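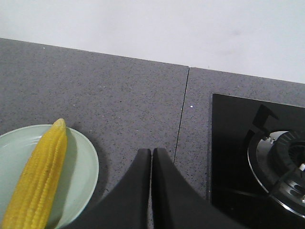 From: Saturnino Barroso
To: Gosen kitchen list
Date: 29 September 2023
Subject: Re: Counter joint, and corn for the October supper

Chepkoech Mabula wrote:

> Hi all,
>
> Two things from me before the October supper.
>
> First, the counter. The man from Bakke came by and looked at the joint
> between the two slabs, the one that runs from the wall out to the front.
> He says the right-hand slab has settled and the whole run ought to be
> lifted, leveled and glued again. He quoted 3600, with 400 off if we say
> yes before the end of October. I think we should take it. A seam like
> that is a dirt trap and it will only get worse.
>
> Second, the corn. I'd like to do it all in one go this year. Shuck it
> the night before, stand it up in the steel bowls with a wet towel over
> the top, and leave it in the fridge until we need it. Zotard can get us
> full-size ears and the baby ones on the same order. I put us down for
> 30 of the big ones. It'll save us an hour on the night and the ears
> won't roll all over the place the way they do on plates.
>
> Shout if you disagree.
>
> Chepkoech

I disagree, at least with the first part, and I have my doubts about some of the second.

The counter. I'd like to know what the Bakke man did besides look at it. Did he put a level on it? Did he put anything on it at all? There's a dark line between the slabs, yes, and if you squint along the wall the right one sits a bit lower than the left at the back. I'll give him that. But I've been wiping that counter for years and I couldn't tell you when the line got any darker or the step got any bigger. "It has settled" is a claim about change. Did he see it before? Maybe it was put in that way. I'd want somebody to measure it now and measure it again in the spring before we spend 3600 on glue and a strong back.

And the 400 off if we hurry makes me trust it less. If the job is worth doing in October it's worth doing in November at the same price. We had the same treatment from Vistik over the dishwasher contract, and the special rate was still available when I called them a good while after it was supposed to have ended.

As for dirt traps, the stone is so speckled that you can't tell a crumb from the pattern until you run a hand over it. That's a reason to wipe it properly. You'd have that problem with one slab or two. If the joint really does hold water, a tube of the right sealant would be my first try, and I'm willing to do it myself some evening if someone will tell me which kind is safe near food. I'm not going to guess at that.

Now the corn. I tried out your standing-up method with a couple of the baby ones, and had a cob on one of the green plates to compare.

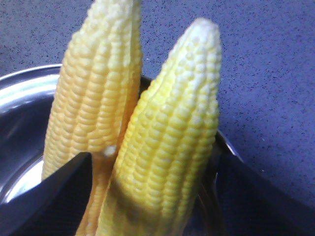 Two of the baby ones, peeled and standing in the steel bowl. The shorter one is leaning on its neighbor.

So they'll stand, with a bit of help from each other. What I can't see is how this scales up. The big ears are top-heavy if you put them fat end up, and if you put them fat end down they take up most of the floor of the bowl. The cob on my plate hung over the rim at the tip, so I agree the plates are too small for them. But my answer to that would be the long trays in the bottom cabinet, which we already own and which stack.

I'm also not convinced about shucking the night before. Everything I was taught says corn goes dull once it's out of the husk, wet towel or no wet towel. I may be wrong. Has anybody on this list eaten the two next to each other, same batch, and noticed? I don't mean read about it somewhere. If it makes no difference I'll drop the point and shuck with you. If it does, then we've saved an hour and served worse corn, and I'd sooner come in early on the day.

And 30 full-size ears for how many people? Last time I looked at the sign-up sheet there were 19 names on it. I know some will eat two, but plenty will eat none, and the baby ones are going into the stir-fry as well. Could you hold off confirming with Zotard until the sheet comes down?

One thing I do agree on: getting both kinds on one order. Two deliveries last year was silly.

So my vote is no on Bakke for now, yes to the single order, and undecided on the rest until somebody does a taste test. I can bring a level along next time I'm in, if whoever locks up can leave the counter clear for me. The toaster and the knife block are the main offenders.

Saturnino

P.S. The lid for the larger pot is still missing. If it went home with someone's leftovers, please bring it back, no questions asked.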